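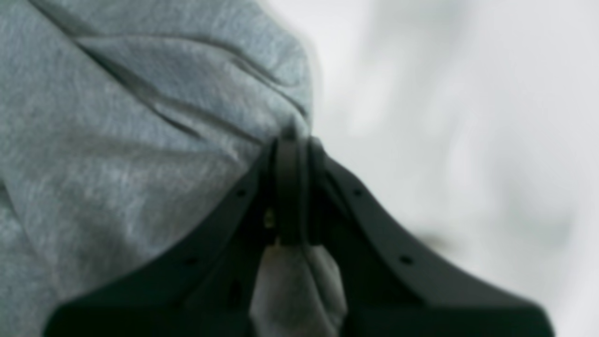
The Stester fingertip kit comes in a flat box with two pairs of pads, a bag of screws and a leaflet that must have been translated by someone in a hurry to catch a train. I bought it in June for the cloth-folding cell at our Bistadel workshop, where the old pads had gone shiny and would let go of anything softer than a brick. Grey sweatshirt fabric is my usual test, as it's thick enough to bunch and will slide out of a poor grip if you so much as look at it. With the new pads on I can take it up by a single pinch, the folds all running down to one tight point between the fingers, and that is the grip I wanted for my 119 (the old Mondal set cost less, and deserved to).

Fitting took almost 2 hours. The leaflet says 9 minutes, which may be true if you have three hands and no cables. Undoing the old finger is easy enough. Getting the new one square is another matter, as the holes have a bit of play in them, and a finger that looks straight on the bench will close like a badly hung gate. Do the screws up loosely, close the jaws on a strip of card, then tighten. The leaflet saves this for page 7, after the part where you've already tightened everything.

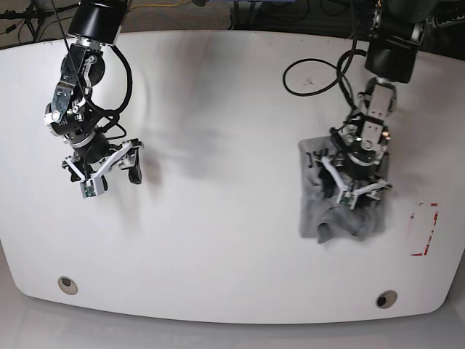
Then there is the zero position, which has to be set again for each gripper after a pad change. I skipped it on the second arm, out of optimism, and spent a good part of the afternoon blaming the motor. Ralov's software will let you do it from a menu – a grey menu, inside another grey menu – and it wants the jaws fully open before you start.

Upkeep is a wipe with a damp cloth and a look at the screws each morning. Mine needed a nip up after the first week and have behaved since. I'd buy the kit again, though I'd like a spare screw or two in the bag, having already given one to the carpet.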